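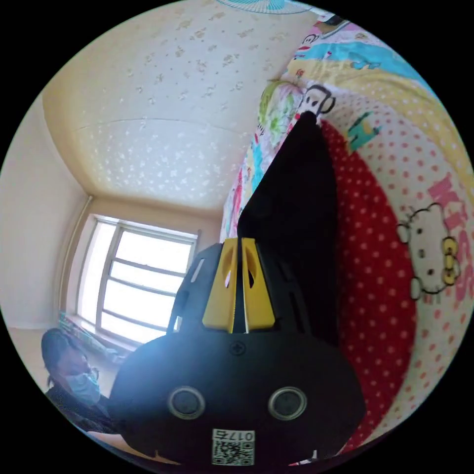
*Bedding, August*

The care label sewn into a bedsheet is a technical document, and it should be held to the standard of one. At present it isn't. It gives a maximum wash temperature, a drying instruction and a fiber content, and it leaves out the one number that most affects how long the sheet will last: the amount of shrinkage the maker measured before the sheet was cut.

Every mill of any size has this number. Fabric is washed and dried under fixed conditions, marked points are measured before and after, and the change is recorded as a percentage in each direction. The cutting pattern is then adjusted to allow for part of it. How large a part is a commercial decision. A fitted sheet cut with no allowance uses less cloth, fits well in the store, and pulls off the corner of the mattress after the fifth wash. The buyer concludes that the dryer was too hot. The label, which says "tumble dry low," supports that conclusion and protects the seller.

I managed linen purchasing for the Skarlow guesthouses for several years, and we bought in lots large enough to get the test sheets on request. For one order of 3,000 fitted sheets we had quotes from two suppliers, Clilar and Drudanach. Both products were labeled 100 percent cotton. Both carried the same care symbols. The lengthwise shrinkage on one test sheet was more than double the figure on the other. A household buyer with the two packages side by side would have had no means of telling them apart except price, and the price pointed the wrong way.

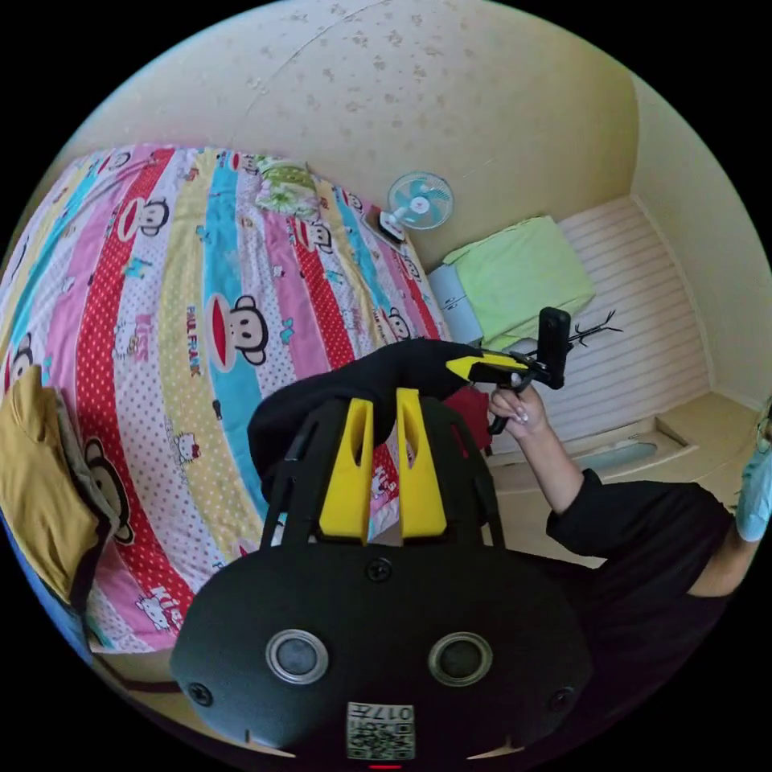 **FABRICS & LABELING**

The usual objection is that shrinkage depends on the machine, the load and the water, so a printed figure would mislead. This is true of nearly every figure printed on a consumer product. Fuel economy varies with the driver, and the number on the window is still useful for comparing two cars. A shrinkage figure would serve the same purpose. It would not predict what happens in a given laundry room, but it would rank one sheet against another under the same test.

A second objection is space. The label is small and already crowded, often with the same instruction in six or more languages. I would accept the loss of some of that. "Do not bleach" has a symbol, and the symbol is enough. Two numbers, one for length and one for width, take up less room than the sentence "wash with like colors," which can be dropped from a white sheet with no harm to anyone.

The third objection is cost, and it is the weakest. The test has already been run. Sharifi, the commercial laundry we contracted with, ran its own version on incoming stock: two sheets from each lot, marked at the hems, washed, dried for 30 minutes, measured flat. It required a tape measure and a laundry pen.

Finished size is a related matter. Packages give mattress dimensions, such as "fits up to 15 inches," without saying whether the pocket depth was taken before or after washing. In most cases it was before. I would require the washed dimension, with the unwashed one optional.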